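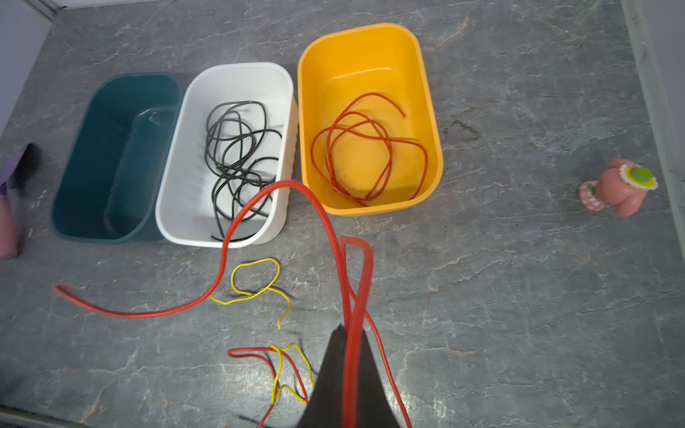 The Dreltell sorting method is a self-help exercise sold to counseling offices and wellness centers as a treatment for everyday worry. It was devised by Mechthild Wieser, a former office manager from Dakurville, and taught through short courses under the Dreltell name. A client writes each worry on a slip of paper and drops it into one of 3 containers, labeled "mine," "not mine" and "later." The containers need not be special, although the company sells its own set. Plain plastic bins with rounded corners, lined up side by side, hold slips of paper just as well. Supporters describe the method as a form of therapy. Critics describe it as a filing habit with a price tag.

Background

Wieser began teaching the exercise at the Olteanu Center, a private counseling practice in Dakurville, where she ran the front desk. Her course handbook says the idea came to her while clearing out a supply closet. An earlier version of the same handbook credits a conversation with a client, and the two accounts have never been squared. Sorting worries by whether a person can act on them is an old practice that appears in many self-help books, and it is hard to say what Wieser added to it beyond the labels and the fixed number of containers.

Practice

A full session lasts 71 minutes. The handbook gives no reason for the figure, and teachers who trained under Wieser differ on whether it matters. The first part is spent writing, the second sorting, and the last reading aloud from the "mine" container. Slips marked "later" are kept until the next session. Clients are told not to reread them in between, an instruction that the course material calls essential and does not explain.

Claims and evidence

Dreltell's promotional material states that 1,382 people have completed the course and that most felt calmer afterward. No breakdown of the figure has been released. The claim rests on a feedback card handed out at the end of the last session, with the teacher still in the room, and people who dropped out were not asked.

The only outside test was a small one run by Samina Jatoi and Yasir Hashmi at a clinic in Cemutcombe. Clients who sorted their worries were compared with clients who simply wrote them down and talked about them. Both groups reported sleeping a little better. Jatoi and Hashmi found no difference that could be put down to the sorting. Wieser replied that the clinic had used untrained staff, and that the room was too noisy.

Reception

Uzma Niazi, a counselor who offered the exercise for a time, has defended it as a harmless way to get a nervous client talking. Hugo Nieto has been less generous. In a review of the teacher course, which cost 500 dollars when he took it, he wrote that the second day repeated the first and that the certificate qualified him for nothing. Dreltell later dropped the word "certified" from its website and replaced it with "recognized," without saying by whom.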